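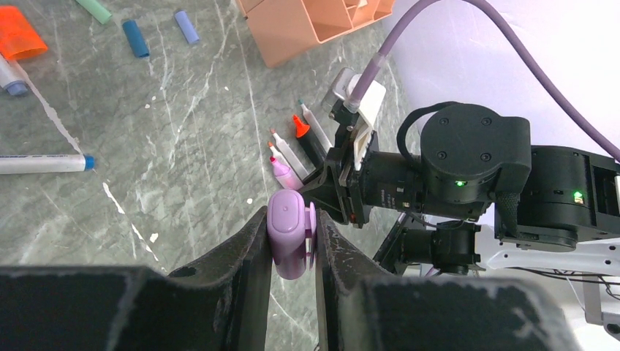
Triltolell Boards > Legal Talk > Small Claims and Consumer

Topic: First time in small claims, and I kind of loved it

maplecourt_87
Posted July 15, 2024
Had my hearing this morning and I'm still buzzing! Short version for anyone who missed my older thread: I paid Fesine Flooring a deposit of $1,297 for a job in the hallway, they rescheduled four times, then stopped returning calls. I sent a demand letter, gave them 10 days, heard nothing, filed in Jernau.
They offered mediation in the hall before we went in, and I said sure. The mediator was wonderful. Calm, quick, asked me what I wanted and then let me finish my sentence. We settled at $1,255, payable by the end of the month, and the agreement went into the court file with both signatures. I know it's a little under what I asked for, but I walked out so happy I bought myself a giant pretzel.
Ask me anything, I have so many notes.

gavelgoose
Congrats!! What did you bring with you? Mine is in October and I have a shoebox of receipts and a bad feeling.

maplecourt_87
Ha, get it out of the shoebox! I brought three copies of everything (me, them, judge). Contract on top, then the canceled check, then the texts printed in date order with the phone number showing on every page. I also typed up a one-page timeline and that was the thing the mediator kept going back to. Best hour I spent on the whole case.

old_docket
Glad you're pleased, but I have to be the grump. You had a signed contract, proof of payment and no work done. I would have gone in front of the judge and asked for every dollar plus the filing fee. People fold in that hallway all the time.

maplecourt_87
Fair! I did think about it. The filing fee is in the $1,255, so I gave up a bit more than it looks. But a judgment is a piece of paper you still have to collect on, and I wanted a date.

old_docket
A settlement is a piece of paper too. Does yours say what happens if they miss the date?

maplecourt_87
Yes! If they don't pay, I file one form and it becomes a judgment for the full claim. The mediator suggested adding it and I could have hugged her.

old_docket
OK, that's a good clause. I'd still have gone in, but I'm grumbling less. 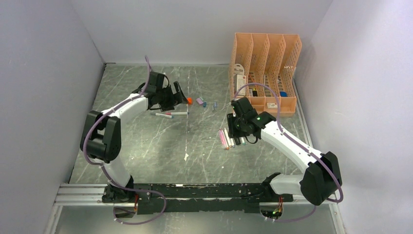
Two arms on one base plate, left gripper open.

tenantsunion_fan
Team mediation over here. I've done it twice, once as the person being sued (!), and both times it was less scary than the courtroom. But gavelgoose, please check your own court's rules, they vary so much. In my county you have to serve the other side well ahead of the hearing and the clerk will bounce you if the proof of service is filled out wrong. Ask me how I know.

gavelgoose
How do you know

tenantsunion_fan
I wrote my own name in the box for the server. Got a new hearing date six weeks later.

quietbriefs
Is it worth paying a lawyer for an hour before filing? My claim is $2,000 and it's more tangled than a deposit, there's a second contractor involved.

old_docket
With two possible defendants, yes. Ask who to name and what their exact legal names are. Suing the wrong company is a miserable way to lose.

maplecourt_87
Agree with old_docket on this one (look at us!). Also try the self-help desk at the courthouse first. Mine was free, and the woman there looked over my forms and caught that I'd left "LLC" off the end of Fesine. She can't give legal advice but she was great on paperwork.

quietbriefs
Didn't even know there was a desk. Going Thursday on my lunch break.

gavelgoose
Timeline started. Shoebox is half empty. maplecourt, did you read from yours or just hand it over?

maplecourt_87
Handed it over and kept one in front of me with the dates highlighted. Go sit in on a morning of other people's cases if you can, they're open to the public and I learned a ton!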